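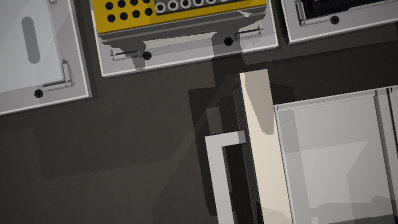 My well water has tasted like pennies since spring, wrote a reader from the east side of Wullent, and is it worth sending in a bottle, or will I just get a page of numbers I can't read?

Water & Wells
August | By the Poojary Creek newsletter desk

Yes, send it in! The summer well check is open again, and it's one of our favorite things we get to write about all year. The kit is still free if you live anywhere in the Wullent valley, and this time the results sheet has been completely redone. Each line now has a plain note beside it in everyday words, so you'll see "a little hard, fine to drink" or "please test again" right next to the number.

A metallic taste often points to iron or to old copper pipes, and those leave different tracks on the sheet. If you can, fill one bottle first thing in the morning before anyone runs a tap, then another after five minutes of running. Comparing the two can tell you a lot about whether the pipes or the well are to blame (we did this at our own office and went straight out to price new pipe). 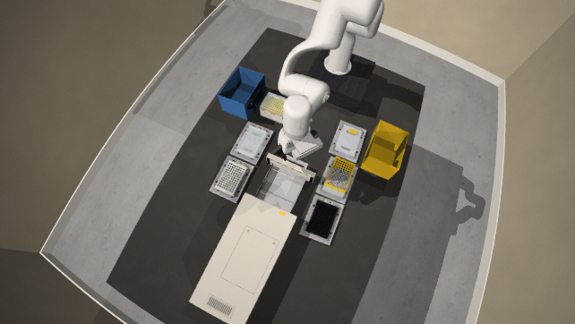 Computer rendering: a robot arm above an open drawer in a long lab machine.

Last summer 237 households sent in bottles, our best turnout yet, and the deepest well on the list went down 205 feet. What we loved most was how many of you talked to the people next door afterward. Over on Groneo Road a whole row of neighbors laid their sheets out on a picnic table and worked out that the hardness went up house by house toward the quarry. How great is that?

They're now planning to do it every year and keep the sheets in one binder, 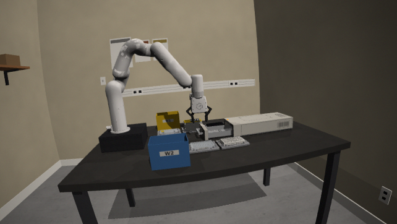 with a page for each house and a rough map at the front showing where the wells are. We'd love to see the same thing on the Clorkutia side, where a lot of the wells are older and the paperwork has mostly gone missing. Even a note saying "hand dug, stone lined, behind the barn" is worth writing down.

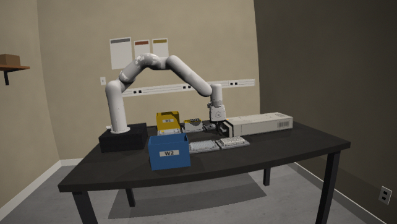

Could you remind people to skip the softener, asked another reader, as I sent in softened water two years running and felt pretty silly.

Good call, and you have plenty of company! Use an outdoor tap or any tap ahead of the softener, and take off the hose first. Keep the bottle in the fridge until you drop it off. The cooler is inside the front door of the Poojary Creek office, and it's emptied at 3 p.m.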